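Tips > Laundry > Towels

Print this page | E-mail this page

Do you need fabric softener on towels?

I doubt it. The bottle promises fluff, and what you mostly get is a coating that makes terry cloth worse at its one job. I quit using it in February and my towels dry me faster.

Vinegar gets oversold too. Half a cup in the rinse may help if your water is hard. Ours in Heywood isn't, and I couldn't tell the washed-with from the washed-without.
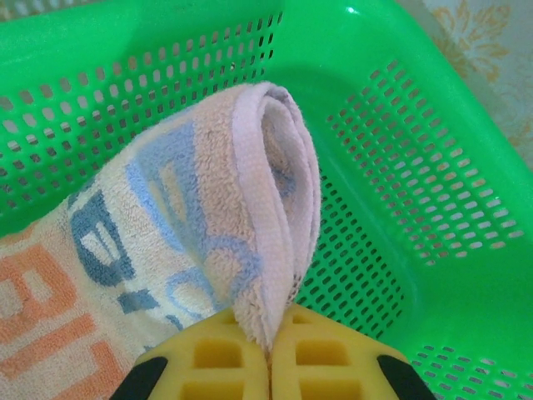
What does seem to matter is detergent. The cap on my Fledunura jug has 5 lines on it, and I've never needed to go past line 2 for a full load. If the rinse water still looks soapy, you used too much.

Dryer balls

A neighbor swears by the Turnent wool ones. Mine saved almost 2 minutes a load, so I gave them to the dog. A hard shake before drying is free.

Folding

Thirds, halves, rolled, I've read all the arguments. Fold to fit your shelf. Smooth the towel out flat first if you care about the edges lining up.
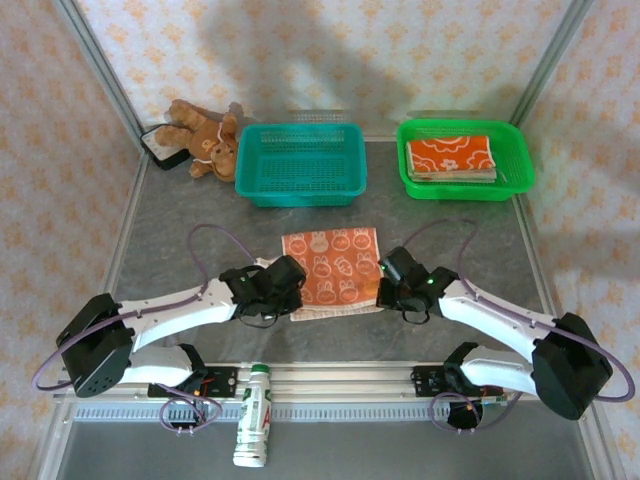
Musty smell

Skip the scented beads. Wash hot, dry all the way, and leave the washer door open overnight.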